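I joined a folk dance group in September because a flyer said "no experience needed." The flyer did not say whose experience.

1/ The group is called Grodon. We do village dances in wool vests. I own two left feet and, as of last month, 42 brass buttons, all of which I sewed on myself and all of which face slightly different ways.

2/ First dance they taught me was the Skustholm, which has 10 figures. I know four of them well. During the other six I smile a lot and follow the nearest elbow.

3/ Our first show was a street fair. We were on after a juggler and before the raffle. The accordion started in the wrong key – then stayed there, out of pride.

4/ Somebody filmed it. The video has 3,307 views, and I'd guess my mother is good for half. The top comment is "who is the tall one going the other way."

5/ Next up is the harvest supper, where we dance between the soup and the main. Last year's group danced after dessert, and I'm told there was an incident with a polka.

6/ Table at home, a bit before 10 p.m. Vest still not finished.

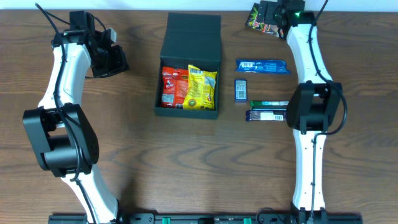 Brown wood, dark grain, green box.

7/ Practice is at 7 tonight. We're adding a spin to figure five, which is one of my six. If you're coming to the supper, sit near the back – the front row gets kicked.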